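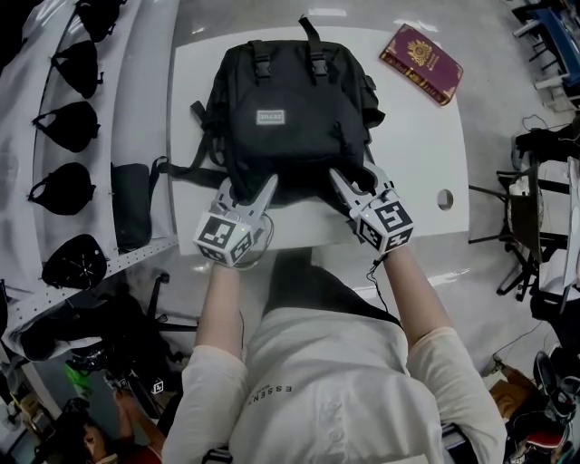

Can the bag demonstration be run on an open day with visitors standing round the table, or will they upset the tracking?

Visitors can stand round the table as long as they keep out of the space between the two grippers and leave the shelf side clear. The tracking fault reported on this ticket was not caused by people watching. It came from a loose cable and a stale calibration, and the steps for both are in the log below.

Ticket 505
Product: Wastel handheld gripper pair, with Painemal recorder
Site: Tarstead workshop, ground floor
Opened: 3/11/23
Priority: raised to high (open day)
Status: closed

Problem as first reported

We are showing the grippers to visitors from Unda and then to the public in the afternoon. During the morning run-through the left gripper kept dropping out of the Painemal preview. The light on the housing stays green the whole time. The right gripper is fine. When the left one drops out, its outline on the preview freezes where it was last seen, then jumps to the correct place a moment later. The recording does not stop, but it is marked as having gaps, and the playback looks poor on the big screen. We want to play each visitor's turn back to them straight after they have done it, so this matters more to us than it would on a normal working day.

What we were doing: backpack on the table, operator seated, both grippers strapped on. The operator opens the flap, puts the passport in, closes the flap and turns the bag over. The drop-outs come mostly at the turn.

What we have tried: restarted the recorder, restarted the grippers, swapped the operator. No change.

Support, first reply

Thank you for the report. Please leave the grippers powered and send the following:

The recorder log from the last failed run.
The calibration record for the left gripper.
Whether the fault follows the gripper or stays with the socket on the recorder. To test this, stop recording, swap the two cables at the recorder end, and run the bag turn again.

A green light on the housing only tells you that the unit has power and has completed its start-up check. It doesn't tell you that its data is reaching the recorder. We know this is misleading and it has been raised before.

Site

Log attached. Cables swapped at the recorder end. The fault stayed with the left gripper, so it is not the socket. Calibration record attached as well. It is dated May, so it's older than we thought. The right one was done again after it was sent back for new finger pads, and we assumed both had been done together.

The log shows 9 gaps in one run. Is that a lot?

Support

It is. A clean run on that task normally has none. A gap or two can appear if the operator turns one gripper underneath the bag and the markers are hidden, and the recorder will usually fill those in.

There appear to be two separate things going on. Of the 9 gaps, 4 are marked as lost signal, which points to the cable or the connector. The others are marked as low confidence, which means that the signal was arriving but the recorder didn't trust the position it worked out. Those are more likely to be the calibration, though light coming off the table can do it too.

Please take the cable first:

Unplug it at the gripper end and look at the connector for a bent pin or dirt.
Plug it back in until it clicks. It needs a firm push.
Check that the cable is fastened along the forearm strap with some slack at the elbow. If it is pulled tight when the arm is straight, it will work its way out.
Run the bag turn again and send the log.

Site

The connector was not fully home. It looked in, but there was still a bit of travel left when we pushed. There was hardly any slack at the elbow either. The operator this morning has longer arms than the person the straps were set up for, and we had not moved the cable clips. We've moved them now.

Ran the bag turn again. No lost signal gaps at all. Low confidence gaps still there.

We have also been asked to show the cap task next to the bag task, so visitors can see something soft being handled. Same room, same table, grippers moved from bag to cap. Is it worth trying that before we recalibrate, or would it just muddy things?

Support

Please try it. It is a useful comparison. With a cap the two grippers usually work closer together and neither has to go underneath anything, so the markers should be in view for most of the run. If the low confidence gaps are still there with the cap, hidden markers can be ruled out.

Use one cap and put the others back on their pegs. Hold it by the crown with one gripper and bring the other in to it from the side.
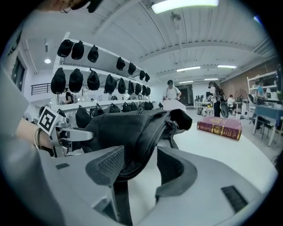
Cap run finished, log attached. The low confidence gaps are still there, 7 of them, and all on the left gripper again. The jumps are smaller than on the bag, but on the big screen you can still see the left fingers sit slightly off the cloth when they ought to be touching it. One of the Unda party asked if it was meant to look like that. We said it was being adjusted.

We also pulled the blind on the window to see if it was glare. It made no difference to the number of gaps, so we have opened it again. The room is too gloomy for visitors otherwise.

Support

Thank you, that is clear. Glare would have changed with the blind, and the offset between the fingers and the cloth is what an old calibration looks like. Please recalibrate the left gripper. You don't need to take the right one off the bench or touch its settings.

Steps for the left unit:

In Painemal, close any open recording and go to the device page.
Pick the left gripper and choose the full calibration. The quick one only checks the finger opening and will not help with this.
Close the fingers completely and hold the unit still until the bar fills.
Open the fingers completely and do the same again.
Move the unit slowly in front of the calibration board, turning the wrist as you go, until the page says it has enough views.
Save, then restart the recorder. The old values stay in use until it is restarted, and this catches a lot of people out.

Keep other people's markers out of view while you do it. If the spare gripper or a loose marker cube is lying near the board, the recorder may pick it up and refuse to save.

Site

It refused to save the first time. There was a spare marker cube on the floor beside the chair. We put it in the cupboard and the second attempt saved.

Restarted the recorder. One cap run and two bag runs since then, no gaps on any of them. The fingers line up with the cloth on playback. We are leaving things as they are until the public session is over, so please don't close the ticket yet.

Support

Understood, we will leave it open. For the afternoon:

Have one member of staff fit the straps for each visitor and check the elbow slack every time. Most of the trouble on open days comes from changing operators.
Ask the visitor to straighten both arms before you press record. If the cable goes tight, move the clip.
Start a new recording for each visitor. One long recording takes a while to open for playback and you'll have a queue.
If a visitor drops something, let them pick it up with the grippers or leave it. People tend to reach with their bare fingers while still strapped in and knock the housing on the table.

Site, end of day

The public session ran to the end without the fault coming back. One run had a single low confidence gap, from a visitor who put the left gripper right inside the backpack and kept it there. The recorder filled it in and the playback looked fine.

A few notes in case they are of use to you or to another site.

The cap went down better than the bag. People understood what they were meant to do without being told, and the turns were shorter. The bag is good for showing two hands working together, but new people struggled with the buckles, so after the first few we left the straps undone and only asked them to lift the flap and put the passport in.

Several visitors asked whether the grippers move by themselves. They expected a motor. We would like a card or a short sheet from Wastel that explains that the person's own hand does the moving and the recorder keeps the result. We ended up saying it over and over.

The Unda visitors asked for a copy of one bag recording and one cap recording. We told them we would have to ask. Can you say what format we should send, and whether the person's voice is kept in the file?

Support

Export from the recordings page and choose the shared copy. Sound is left out of a shared copy unless you tick the box for it. Please get the operator's agreement before you send anything, as their hands and surroundings will be in the pictures.

We have passed on the request for a card. The green light has been added to the same note, with a suggestion that it should flash when the recorder is not receiving data.

Cause recorded as: connector not fully seated, cable clips set for a shorter arm, full calibration out of date on left unit.
Fix recorded as: connector reseated, clips moved, full calibration carried out and recorder restarted.
Parts sent: none.

Site

Happy for this to be closed. We've put both calibration dates on a label inside the case lid.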